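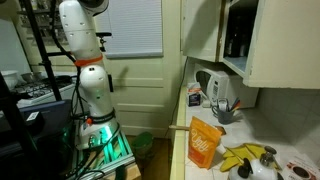

*White arm, orange band, green glow at the base.*

## Under-16s bring home silver from Urnar

What a weekend for our netballers! Six games in two days, a quarter-final won by a single goal, and a silver medal for the Vollis under-16s at the Urnar Carnival. It's our best finish there since the club started sending a team.

The semi against Alva was the one everybody's still talking about. We were four down at the last break, the wind had swung round, and then the defence just went to work. Five intercepts in the final quarter (five!) and we were home by two. The final was a step too far, but the girls kept shooting right up to the whistle. 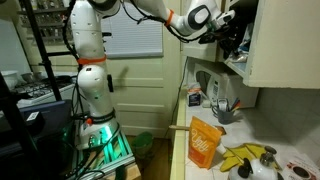
## Thank you, and what's next

Coach Rajeshwari Warrier was hoarse by Sunday arvo and grinning anyway. The barbecue raised $1,649 towards new bibs and match balls, and a crowd of about 600 stayed on for the finals.

Winter rounds carry on at the Gumetti courts. We still need scorers for the early games, so if you can hold a pencil, please come and say g'day at the canteen.
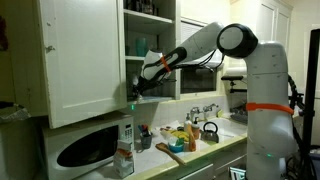

*Reaching into the upper cabinet.*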